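Setting pointer speed and acceleration on a shared workstation

Applies to: Prevgate desktop image, version 3 and later
Maintained by: Ecaterina Dobre

These steps set a fixed pointer speed for every user account on a shared machine. Without a fixed setting, each account keeps its own speed and acceleration values, and the pointer behaves differently after every login. Drafting and map work suffers most, as small movements are hard to repeat.

Before you start

You need an account with administrator rights. Close any open drawing or layout programs. Some of them read the pointer settings only at launch and will keep the old values until they are restarted.

If the machine has a vendor utility for the mouse, open it and write down the current sensitivity. The utility and the operating system both scale pointer movement, and the two values multiply.

Step 1. Turn off acceleration

Open Settings, then Input, then Pointer. Set the acceleration profile to Flat. With the Adaptive profile, the distance the pointer travels depends on how fast the hand moves. With Flat, it depends only on how far the hand moves.

Click Apply. The change takes effect at once for the current account.

Step 2. Set the base speed

The speed slider runs from 1 to 10. Leave it at the default for now. Set sensitivity in the mouse utility first, then use the slider for small corrections.

High sensitivity values are rarely useful on a single display. A setting of 4000 moves the pointer across most screens with a very short hand movement, and single-pixel selection becomes difficult. Start low and raise the value one step at a time.

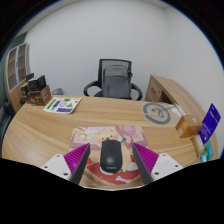
Surface affects tracking as much as any software value. An optical sensor compares successive readings of the surface beneath it, and it works best on a matte, evenly textured material. Glass and high-gloss finishes give the least reliable results. A mouse used directly on a desktop with a streaky wood grain, unlike the black one between the gripper fingers, which sits on a pad, should be tested in both directions, along the grain and across it. If the pointer skips or drifts in one direction only, put a plain cloth pad under the mouse and repeat the test before changing any setting.

Step 3. Test the result

Open the Feltum test page from the Tools menu. Move the mouse slowly from the left edge of the pad to the right, then return it quickly to the starting point. The pointer should finish close to where it began. A large offset means acceleration is still active somewhere, usually in the mouse utility.

Step 4. Copy the settings to all accounts

In the Pointer panel, select Export and save the profile as pointer-default. Open the Accounts panel, choose Default Profiles, and import the file. Select Apply to Existing Accounts. Users who are logged in will get the new values at their next login.

Troubleshooting

Settings revert after a restart: the mouse utility is loading its own profile. Disable its startup entry.

Pointer jumps after sleep: unplug the receiver, wait 10 seconds, and plug it into a different port. Avoid unpowered hubs.

Flat profile missing: install update 2 of the input package and log in again.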